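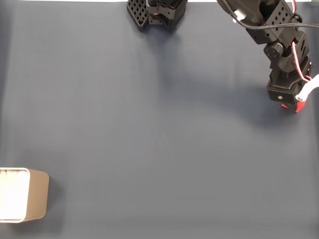
Javiera Navarrete wrote in after my last post to say that I was being unfair to standing desks, that hers had cured her back in under a month, and that I should try one before running my mouth. Fair enough. I did try one, for most of a year, and I'm still not buying it.

My back was fine before. It was fine after. What changed was my feet, which hurt by lunch, so I bought a mat, and then better shoes, and by August I had spent close to the price of a second desk on making the first one bearable. The desk itself was 700 dollars from Firnstead, on sale, and I have my doubts it was ever sold at the other price.

The thing that bugs me is how the claims keep sliding around. First it was going to burn calories. Then somebody did the math and it came out to a few bites of a cookie, so we stopped hearing about that and started hearing about "energy" and "focus." How would I even check that? I felt focused on some days. I also felt focused on some days in 2,000 other chairs, couches and kitchen stools over the years.

I don't doubt that Javiera feels better. She also told me she started walking to work that same month and quit sleeping on her stomach. Maybe it was the desk. I'd put my money on the walking, which is free.

Sotiris Moschos, who reads these and usually disagrees, thinks the point is switching back and forth all day. Okay, but you can get that by standing up. I get up for coffee, I get up for the mail, I get up because the dog wants out and then wants in again. None of that needed a motor or four memory buttons, two of which I never set.

I sat in the Allholm showroom on Monday and the guy there told me their new one reminds you to stand every 16 minutes. It buzzes. I asked if you could turn the buzzing off and he said yes, most people do.

The Firnstead has been at sitting height since before Thanksgiving. It's a decent desk at that height, a little wobbly on the left, and I haven't bothered to list it for sale.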